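Work > Talks > Speaker notes

Automation on the night shift: what changes for the operator
Lucrezia Villa, Sotberg – May 19, 2025
Last updated: May 19

Slide 1. Start with the simulator. The Floderham staff in the room know the cell on the floor but most have not seen what the arm's own view gives them to work with.

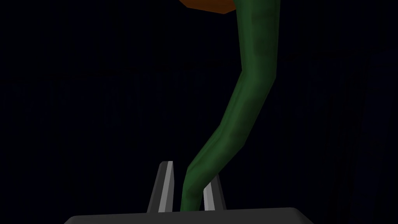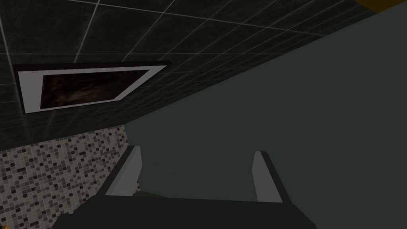

Simulator views over the gripper. First: green stalk between the fingers. Second: fingers open, nothing held.

Slide 2. Point out how little is lit in the first view. The stalk, the orange piece at the top edge and the pale faces of the fingers carry nearly all of the information. In the second view the fingers are open in front of a smooth slate-colored surface. An operator has to judge from views like these whether to accept a grasp or send it back.

Slide 3. The old job. Pickers at Floderham handled parts directly. Training was two shifts next to somebody experienced. Errors were found by hand, at the bench, by the person who made them.

Slide 4. The new job. One operator covers 3 cells from a desk. The Getgate queue shows a rendered view and a proposed action, and the operator confirms, corrects or rejects. In April the desk handled 2338 requests. Of these, 1121 were confirmed with no change. Do not present this as an accuracy figure. It counts what people clicked.

Slide 5. What operators reported:
- Eye strain on dark views. Brightness was locked by default and is now set per user.
- Loss of pace. Requests arrive in bursts, with long gaps between.
- Uncertainty over blame when a confirmed grasp goes wrong. Current rule: the request is logged against the cell and the operator's name is left off the report.

Slide 6. Staffing. No posts were cut at Floderham in the first phase. Four pickers moved to the desk and one went back to the floor at his own request. Raffaele Carbone has the grading proposal and will take questions on pay. Do not answer these for him.

Slide 7. Practice hours. Each operator gets simulator time before live work, on household layouts as well as plant layouts – the tiled walls and the framed panel in the second view will look odd to plant staff. The skill being trained is reading depth and contact from one view. The Kamolrat site ran a set of 400 practice requests per person and we intend to copy that.

Slide 8. Open items. Break schedule for the desk. Who may change the confirm threshold. Whether rejected requests should go to a second operator or straight to the floor.

If time is short, drop slide 7 and keep slide 5. Leave the queue screen up during questions.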